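Tuesday, bench notes, August

Bin refurbishment, continued. Picked up where Yichen Xia left off before lunch. The goal for the day was to get the big gray sheet-metal bin into a state where it can be signed off for the Suvurstead job, or else written up properly so the next one gets built better.

Geometry first. Flat rectangular floor, wide rims angled outward and upward. Checked the rim angle against the Skistel drawing with the bevel gauge. Long sides agree. One short side is shallower than drawn, and small parts that land on it tend to stop halfway down. Light tap on the rim and they go. I don't want to re-bend it. The fold is already work-hardened from the last correction and I'd expect a crack at the corner.

Floor is scuffed all over, mottled, worn patches where parts get dragged. Ran a fingernail across the worst of it and nothing catches. Left as is. Polishing would give us glare, and the overhead lights are bad enough after 3:00.

Back wall. The dark streaks on the whitish panel are still there, worst along the lower edge where it meets the floor. Tried in this order:

Warm water and dish soap, soft cloth. No change.
Caka degreaser, diluted, left ten minutes. Cloth came away gray, streaks look the same.
Caka undiluted on one test patch at the upper corner. Dulled the surface slightly. Stopped.

My guess is that the marks are in the coating by now. Yichen Bai thinks it is old cutting fluid that ran down and sat in the joint, and wants to try a plastic eraser before anyone reaches for an abrasive pad. Fine by me. No abrasive pads on that panel in the meantime, please. The coating is thin and we have no touch-up for it.

The joint between wall and floor matters more than the stains. Long thin parts roll back and settle against the base of the wall, parallel to it, and then there is no clearance behind them. Rods are the worst for this. By hand you can push down on one end and lift the other, but that is slow and it marks the coating. Options discussed:

a) Foam strip along the joint. Cheap, will peel.
b) Small fillet of filler, sanded smooth. Gets the rod off the wall by its own radius or so. Permanent.
c) Shim the bench end so the floor tips forward slightly. Free, reversible, but then round parts collect at the front instead.

Going with (b), after a trial with modeling clay to find the radius. Clay is in the Onu drawer under the offcuts.

Test parts. Current mix is odd on purpose: a thin translucent rod, the red-orange stepped plastic piece, the little toy figure with the blue body. The stepped piece is useful because the wide section and the narrower collar come to rest differently. The figure is useful because the round head keeps it from lying flat. Please keep all of these with the bin and don't put the figure back on the windowsill.

Small dark round spot in the floor, lower middle. Not on the drawing. I haven't decided whether it is a hole or a mark. To check: light from underneath once the bin is off the table. If it goes through, plug it before the filler work so dust doesn't end up on the wood.

Bench. The light wooden top is holding up, though the bin should have something under it before it gets slid around any more. Felt or cork, 2 mm. Cork preferred, felt picks up swarf.

Paperwork. Logged under job 331. The drawing should be marked up with the as-measured angle on the short side, in red, with initials. Pencil notes on the old print don't count and have been causing trouble.

Left for tomorrow: clay trial, eraser test on the panel, look at the spot. Yichen Xia has the bevel gauge and the key to the filler cabinet.

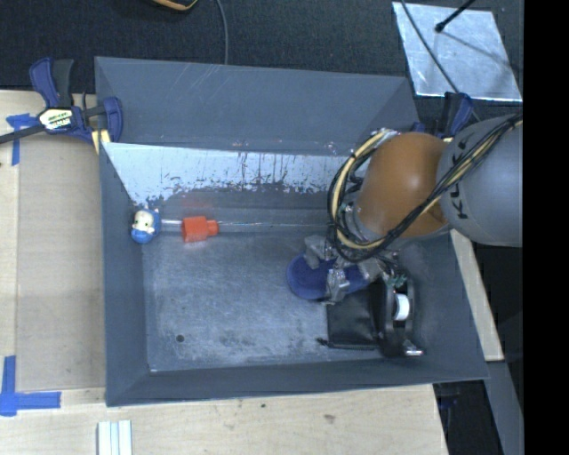
Also order more cloths. The blue ones shed lint into the corners and it takes longer to pick out than the wiping did.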